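Record books and the long memory of a dry spring

Every few years somebody declares that Bergate has just had its driest March ever, and every few years the claim goes straight into conversation at the hardware store as if it were settled. I have my doubts, and after an evening with the town weather ledger I have more of them.

The ledger is a fine old thing. Its first entry is from 1788, a line about ice going out of the millpond, and people like to cite that date as though we had an unbroken run of measurements from then to now. We don't. For long stretches the keepers wrote down whatever struck them: a hailstorm, a late frost, a cow lost in fog. Rainfall wasn't measured in any regular way until much later, and the gauge has been moved twice since then, once to a spot behind the school where a maple must have kept a good share of the rain off it.

So when Roald Moen stood up at the library talk and told us that this spring beat anything "in more than 200 years," I wanted to know what he was comparing it to. He was good enough to show me his notes afterward. His driest years all come from the modern pages. The older ones he had filled in by reading the diary entries and deciding which springs sounded wet. That's a pleasant way to spend a winter, but I wouldn't plan a garden by it.

Amna Farooqui, who reads the gauge now, was more careful. She told me it was a dry month, the creek is low at the Van der Linden bridge, and she'd rather wait for the April numbers before calling it anything. She also pointed out that the two weeks everyone remembers as bone dry had a soaking in the middle of them, overnight, when most of us were asleep.

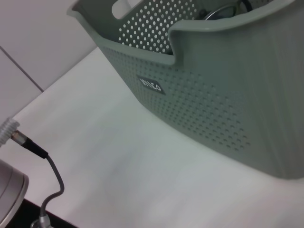 BERGATE, March

None of this means the wells are fine. Folks up on the ridge say theirs are slow, and I believe them. But the proposal to limit lawn watering rests mostly on the word "record," and I'd like to see the record first. The ledger can be read at the library desk any afternoon until 4:30. Ask for the green volume, and bring your glasses, as the handwriting in the early part is terrible.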